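## Setting up your bidder account on Hostix

I've bought two terraced houses through the Hukton council tax sale now, and both times I used Hostix to bid. The official help pages are a bit thin, so these are my own notes, last changed 01/10/2022. Have your passport and a recent bill next to you before you start!

1. Open the sign-up page and choose **Private bidder**. (The other button is for firms, and you can't switch later without ringing them up, ask me how I know.)
2. Type your name exactly as it's printed on your passport, middle names and all. I left mine out in July and spent almost 20 minutes on hold.
3. Pay the £200 deposit by card. It comes back to you if you don't win anything.
4. Pick your sale area. I had Hukton and Vondham ticked together, and the emails do pile up.

> **Note:** Vondham lots close at a different time from the Hukton ones, so check the clock on each listing.

Once the deposit shows on your account page you can open the full lot listings, with the room pictures and the legal pack. Read the legal pack first, please. I fell for a lovely bay window on Oshima Road and only then spotted the unpaid ground rent.
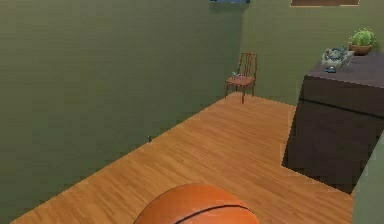 ### Placing your first bid

5. Open the lot and press **Watch**, so it stays at the top of your list.
6. Enter your highest figure in the **Limit** box. Hostix bids up to it for you in small steps.
7. Press **Confirm** and wait for the green tick.

**Caution:** a confirmed bid can't be taken back. If yours is the winning one you have 5 working days to pay the rest, and the deposit is gone if you miss it.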